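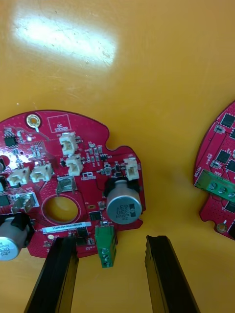 Bench rules for working next to a robot arm

I get asked for these often enough that I've finally typed them up. They're the rules I use when I have an arm (or two arms) picking small electrical parts out of trays: circuit boards, little motors, wire harnesses, that kind of thing. Some of them come from the manuals, some from Alper Toprak, who got me into this at the Vulside workshop, and a few are just me being fussy. If your arm's manual says something stricter, go with the manual!

Before you switch anything on

Find the stop button and press it. I mean really press it, with the arm live and moving slowly through empty air, and watch it stop. I do this at the start of every session and it takes less time than finding my glasses. The button lives on the side where I stand, within reach of my left hand, and nothing gets parked in front of it. Coffee mugs are the usual offenders.

Sleeves up, lanyards off, long hair tied back. Rings too, if you're going to handle bare boards.

Walk the cables. Start at the wrist and follow each one back to wherever it plugs in, and check that it has enough slack for the arm's longest reach. Then move the arm to that reach by hand or at crawl speed and look again. A cable that's fine at home position can be tight as a guitar string with the elbow out. I did this once at Flendden with a camera lead and pulled the plug clean out of its socket, so now I'm a bore on the subject.

Speed

While I'm teaching positions I cap the arm at 125 mm per second and I keep a hand on the stop. That feels painfully slow for the first few minutes and then you notice how many near misses you'd have had at full speed. Once a routine has gone 16 times in a row with no bumps and no drops, I let it go faster, a step at a time, and I step back from the table too. If I change anything (a new tray, a different part, a gripper finger swapped) the count goes back to zero.

With two arms on one table, I'm stricter. Only one is allowed over the shared tray at a time, and that goes in the program where it can't be forgotten. Relying on good timing is asking for a very expensive high five.

Trays and layout

Give every part type a home and don't move the homes around mid-session. I like shallow trays with a lip, yellow because I can see dark parts on it from across the room, and one tray in the middle that everything gets picked from or dropped into. A sheet of plain white paper in a shiny steel tray is my favorite cheap trick. It cuts the reflections, parts slide less, and it costs nothing to replace.

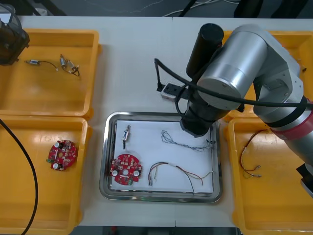 Paper-lined steel tray in the middle, yellow trays around it, arm over the light blue and gray wires.

Mark the tray corners on the table with tape. Trays creep! A few millimeters is plenty to make a gripper come down on a rim when it should be coming down on a part.

Check your lighting from the camera's side as well as your own. Smooth plastic throws a big white patch back at you, and a wrist camera may lose a part in it. Tilting the lamp usually does the job. I also wipe the trays now and then with a soft cloth, nothing gritty.

Picking up boards

Boards want to be held by the edge, and somewhere with no parts on it. Teach the grip on a scrap board first. Stay off the tall capacitors (a squeezed one may look fine and fail later) and stay off the plastic connectors, which make lovely handles right up until they come loose.

Any board with big capacitors gets checked with a meter before anybody touches it, including ones that have been sitting around. Something rated 63V can still hold enough to spoil a chip or give you a nasty surprise. And wear the wrist strap. Yes, even for a quick one.

Picking up wires

Harnesses are the hard ones. They tangle, they drag their neighbors along, and the crimped ends catch on everything. I lay them out with the ends fanned and the middle clear, and grip at the middle. Lift slowly, pause above the tray, and look for hitchhikers before moving sideways.

If one snags, stop the arm. Don't reach in and help it! I've seen very sensible people do this.

Writing it down

I keep a notebook by the table. Each session gets the speed cap, the parts in use, and every drop or bump with a word on what I think caused it. Mine is a Pirard pad with the squared pages, and by March it was full. When I flipped back through it, snagged wires were the biggest heading by a mile, so that's where I'd spend your practice time.

Last thing before lights out: arm to its rest position, gripper empty, power off at the wall, trays covered.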